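2023-11-04

Second full day with the Trarkent kit. Yesterday went to unpacking and firmware, and I wrote nothing down, so part of this is catching up.

The kit is a pair of handheld grippers with printed markers, a tracking unit, a recorder pack and a license for the Kellusov software that turns recordings into training episodes. The quote from Manríquez is 3178 for the set, of which 218 is shipping and a spare cable. Lumturie wants a yes or no before the trial period closes. I told her she would get a page, with numbers.

Setup went faster than the manual suggests. Calibration asks for 50 poses. The first run failed at the end with a reprojection error and no indication of which poses were bad. The second passed. I moved the lamp between the two runs, so I can't say which change mattered, and should have done one thing at a time. Ojo: redo tomorrow with the lamp back where it was.

Export is the weak part. The software writes one folder per episode, and the time stamps for left and right are kept in separate files with different zero points. Ognjen wrote a short script to line them up. It works, but a customer shouldn't need it. He also found that the recorder drops the last second of an episode if you stop it from the menu and keeps it if you use the button. Reported both to support. The reply was a ticket number.

Finger travel is good. Play at the joint is less than on the Vususance pair we had in March, and the closing force is easy to judge by feel. Weight is acceptable for short sets. After nearly an hour my wrists disagreed.
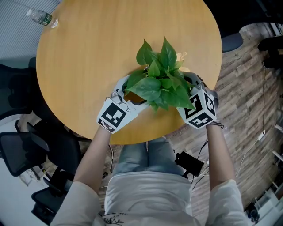
Two-handed holds are what I wanted to settle before writing anything for Lumturie. The Vususance pair lost tracking whenever the object got between the hands and the camera, and the vendor's answer was to use smaller objects. The potted plant is a fair test of that, with wide leaves fanning out over the pot and a curved finger on each side of it. The leaves hide most of the rim, so the software gets little help from the pot itself and has to rely on the markers. The right gripper has them on several faces of its housing, and I would like to see the same on the left. The cable on the right gripper is thin and I'd want a strain relief there.

Open items: battery life (the spec says 3000 cycles, which I have no way to check), whether replacement fingers are sold singly, and whether the license is per seat or per kit. Manríquez answered the last one twice, differently. Leaning yes if the export gets fixed.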